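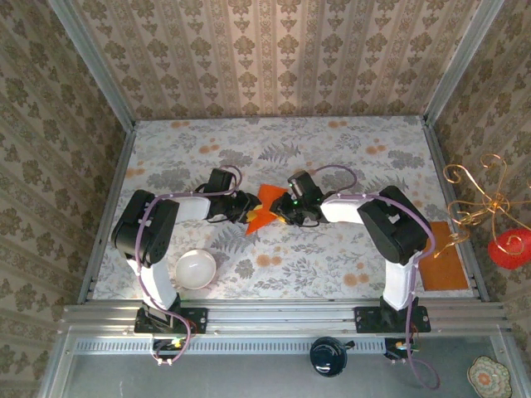 Lease them until the summer and spend the rest on spares, was what came back from Zilberg when I asked for a price on a second pair. Didn't ask for advice, asked for a price. But it's stuck in my head all day and now I'm not sure it's wrong. Damn.

02/03/2019

Late, tired, writing this fast. Budget sheet due end of the week and it is still mostly question marks.

What I want: another pair of arms, same kind, same rail, so there are two stations and folding can go on at one while somebody takes the other apart. What I have money for: a pair of arms and nothing else. No power supplies, no rail, no spare servos, no plates. Every time I put in the arms the rest falls off the bottom of the page. Every time I put in the rest there's no arms.

Zilberg's point, as far as I can make out, is that a leased pair comes with a swap if a servo dies. They ship you one, you ship the dead one back. OK. But then it's their arm and we can't drill the plates, can't reroute the cables, can't put our own fingers on the grippers. And half of what we do is put our own fingers on the grippers. Wrote back asking if the fingers are allowed. No answer by tonight.

Nerkura quote finally came. It's a PDF of a scan of a print. Lower than I thought for the arms, higher for everything else. Freight is 300. Three hundred! For a box I could carry up the stairs. Called them and was told its the same freight for one box or a pallet, so order it all together. Which is fine if you have all the money together.

Ok. Options, before I lose them again.

Buy the pair from Nerkura now, run both stations off what we've got, no spares. First dead wrist and we are back to a single station, with the nice new one being stripped for parts. I know myself, I'd strip it.

Lease from Zilberg, buy spares for our own pair. Money gone by the summer with nothing to show on the inventory. Finance hates that. Finance likes a thing with a sticker on it.

Don't add arms. Spend the lot on making this station decent. Eight spare servos, proper power, proper cables, another gripper set. Boring. Probably right. I wrote "probably right" in the margin of the sheet too and then crossed it out in case I send the wrong version again like I did last year.

The cable thing needs its own line and I keep forgeting it. The purple loops are long, too long, they run up over the elbow and then the slack ends up hanging down under the rail by the little boards. I catch my sleeve on it. If a connector goes on one of those boards then the arm is out till we find another board, and I've no idea who sells the boards separate. Ask Nerkura. Ask them by phone not by email, email takes forever.

Shorter cables = cheap. Strain relief = cheap. Cover for the boards = cheap, could print it. All the cheap stuff together comes to less than the freight. It bugs me that we've been planning for a second station for so long and never bought the clips.

Lunch at my desk. Soup. Spilled some on the Larari catalog, no loss.

Larari, by the way. Their arms are lovely. Metal links, quiet, a real manual with real drawings. One of theirs costs more than our whole year. I put it in the sheet anyway as "comparison" so the Nerkura line looks modest next to it. Old trick. Whoever reads these has seen it before I'm sure.

Spent the afternoon at the station again, mostly to get out of the spreadsheet. Told myself it was for the justification paragraph. They want a paragraph, "describe the tasks currently limited by equipment." Hard to write that sitting in an office. Cloth is the whole argument really. Anybody can pick up a block with one arm. For cloth you want one gripper holding and the other doing something, and the two have to come in very close without knocking each other, and that's where slop in the joints starts to cost you. So the paragraph should be about slop and not about "throughput," a word I used in the first draft and am ashamed of.
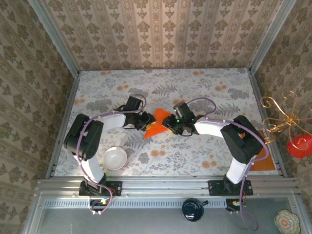

And slop is the servos. So servos are the argument, which makes the spares line the strongest line on the sheet, and I had it at the bottom under misc. Moved it to the top tonight. Looks different already. Looks like someone thought about it.

Now the question is do I measure it. Would be good to have a number for how much play there is at the wrist. Could clamp a dial gauge on the rail and push. Half a day. Then whoever says "why spares" gets a number back. Then again if the number comes out small I've argued myself out of my own budget line. Measure it anyway. Measure before asking, then decide if it goes in.

Grippers: separate line? The fingers we use now are fine on thick stuff, not so happy on thin. Figueroa does a softer finger, sold in sets of 4, wouldn't need any drilling from what the drawing shows. Have not seen one in person. Asked for a sample, they said samples go out in May. May! The money has to be committed way before that. So either order blind or write it as a "to be confirmed" and hope. Last time I wrote to be confirmed the line just got deleted and no one told me, found out when the order never came.

Maybe order a single set blind. Small enough that if they're junk I can live with it.

Rail. If there is ever going to be a second pair then the extrusion should come from the same place as the first, same profile, so the plates bolt on with no adapter. Write down the profile number tomorrow!! It's on the invoice, invoice is in the blue folder, blue folder is I don't know where. If not there measure it. Rail is not expensive and doesn't go off. Could buy the rail this year and the arms next. Then finance gets its sticker and I get a start on station two. Hm. A rail with nothing on it in a corner for a year. I'd get asked about it in every walkthrough. Still like it better than the lease.

Power: I've been pretending the present supply is fine. It's ok with both arms moving slow. With both moving fast and gripping hard I don't trust it, and I can't say why in a way that would survive a meeting. Need to put a meter on it. Same half day as the dial gauge? Optimistic. Put it down as the same half day.

Called Zilberg at the end of the day after all, couldn't stand waiting on the email. Fingers: allowed, "within reason." Drilling: no. Cables: "please don't." Minimum lease longer than I'd been told in the first place, so the number I had in the sheet was wrong and the whole option costs more than it did this morning. That more or less kills it. Felt relieved, so I guess I never wanted it.

But the remark holds up without the lease. Spend on spares. They were selling me something and it was still the better half of the advice.

So the sheet as of tonight:

Servos, eight. Top line.
Power supply, one good one, pending the meter.
Cables short, clips, covers for the boards.
Figueroa fingers, a set, blind.
Rail, if anything is left.
Freight 300, ugh.
Arms: next year, with the slop number as evidence if there is one.

Nerkura quote is good for four weeks. That's enough time to measure, get the sheet signed and still get the price, if whoever signs is not away. Check who is away.

Also have to redo the justification paragraph from scratch. First sentence so far: "Cloth handling on the present station is limited by play in the wrist and elbow joints." Dull, but they like dull. Second sentence doesn't exist yet.

Things for tomorrow: blue folder. Dial gauge, where. Phone Nerkura re the boards and ask if the freight can be split with another order, someone else in the building must be buying something. Take the Larari line out, or leave it? Leave it. Make it smaller.

Forgot to water the plant again. Bed.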